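Home | Reviews | Kitchen | Workshop | About | Contact

Flultach peel-and-stick table film, after 7 months

I bought this film for the old table in our kitchen. The table is strong, but the top had many rings from cups and one burn from an iron. A new table from Boyer in the same size was 774 dollars, and I did not want to pay that. The film cost 28 dollars for one roll, and one roll was enough for me with a small piece left.

There are several stone patterns. I chose the dark marble, because on light colors I see every drop of coffee. In the shop at Skastcombe they let me touch a sample, and I recommend to do this if you can. On the screen it looked more shiny than it is.

Putting it on is slow work. I washed the table on Thursday evening and left it to dry until the morning. Then I removed the backing paper little by little and pushed the air out with a plastic card. The corners were the most difficult. I had to warm them with a hair dryer and pull, and one of them I cut too short. The instructions say 70 minutes for a table of this size. I needed the whole morning. 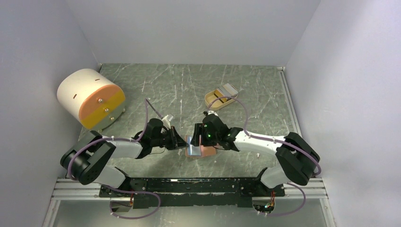 After this the daily use is easy. Tea, oil and tomato sauce come off with a wet cloth. Red beet left a pink shadow, which went away after two days. A sharp knife goes through the film at once, so please use a board. For hot pots I always put something under, and I did not test what happens without it.

One side began to lift in November, near the radiator. I glued it again with Wumness contact glue and it holds until now. I don't know if the film will come off clean one day. The seller says yes, with heat.

I give it four stars from five. I would buy it again for a table, but for a counter next to the sink I would look for something thicker.

Comments (3)

marrowfat: Does it smell? I had one from another shop and we kept the window open for a week.

tilly_b: Mine smelled for two days, then nothing. Corners were awful for me too!

oldshed: Did you sand the burn first or just cover it?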